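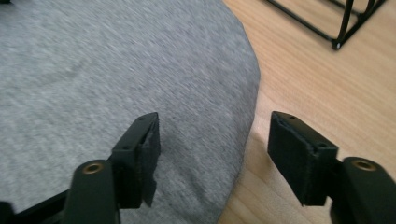
회색 천과 밝은색 나무 바닥

게르콤브에 도착하니 축사 앞에서 장화부터 건네주시더라고요(사이즈가 좀 컸어요!). 오늘 만난 분은 드레스테네로에서 젖소 발굽 관리를 맡고 있는 삭제사예요. 발굽 깎는 일을 11년째 하고 계시대요.

"작년 11월에 제일 바빴어요. 그달에만 86두를 봤거든요. 허리가 남아나질 않죠."

저는 다리를 절기 시작하면 그때 부르는 건 줄 알았는데, 그러면 이미 늦은 거라고 하시네요. "절뚝거릴 정도면 우유량은 벌써 떨어져 있어요. 저는 1년에 2번은 꼭 보자고 해요. 건유 들어가기 전에 한 번은 무조건이고요."

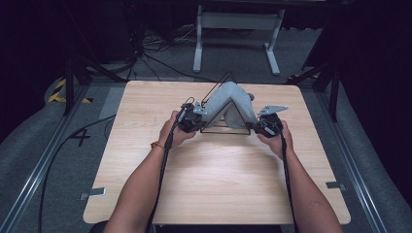

양손 집게 사이에 걸린 회색 천

기록 얘기가 나오니까 목소리가 확 커지셨어요. 피스티라우라는 장부 프로그램에 지금까지 2148건을 적어 두셨다는데, 어느 발 어느 쪽 발굽인지까지 다 들어가 있대요. "말호트라 목장은 처음엔 귀찮다고 했어요. 지금은 먼저 전화해서 지난번 기록 좀 보내 달라고 해요." 그러면서 한참 웃으셨고요.

바닥 이야기도 빼놓을 수 없죠. 미끄러운 콘크리트에 홈만 파 줘도 소 걸음이 달라진다고, 칼 잡기 전에 바닥부터 보신다네요. 다음 농가 예약이 있어서 인터뷰는 트럭 옆에 서서 마쳤어요.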